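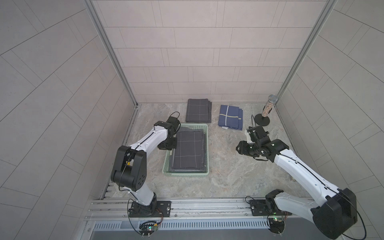

Photo: Makis Moschos / Herkness

Meet the Darier. It is a pair of robot arms bolted to a metal rail, and it comes as a kit for classrooms. The job it is practicing is one you may have been asked to do once or twice. Possibly ten times. Possibly this morning.

Yes, it's laundry duty. The cloths are already folded, with gray ones in one stack and navy ones in another, and the left arm has its gripper over a gray one in the green basket. Grown-ups spent years building a machine that can help put things away. You are allowed to find this funny.

What's a gripper?

It's the robot's hand, if a hand had two fingers and no thumb. The fingers slide together to pinch and slide apart to let go. That is all they do. Try it: tape your fingers together so you have two big flat ones, then pick up one sock from a pile of socks. Now you know how the robot feels, except that the robot doesn't feel anything and you probably feel silly.

Why is cloth so hard?

A wooden block stays block-shaped wherever you grab it. Cloth flops. Pinch it in the middle and it makes a tent. Pinch too deep and you get two layers, or the whole pile. Robots like things that hold still and keep their shape, and a towel does neither.

Why two arms?

Same reason you have two. One can hold a corner while the other holds the opposite corner. The arms also have to be told not to bump into each other, which is a rule that brothers and sisters need too.

How does it bend?

Look for the big black parts between the long white parts. Those are joints, like your shoulder, elbow and wrist. A motor turns each one. Cables carry the power and the instructions.

Is it any good?

Polyxeni Ververidis teaches fourth grade and had the kit in her room for four weeks in October. Her class of 28 gave it a job chart, like everybody else's.

"It's slow," she says. "It's very, very slow. But it never once asked to go to the bathroom."

Her students liked the practice cards best. They liked the manual least. It is nearly as thick as a sandwich, and somebody should fix that. Kids also need an adult to switch the arms on, and hands stay out while they move.

Would we want one at home? Maybe. You'd still have to carry the basket upstairs.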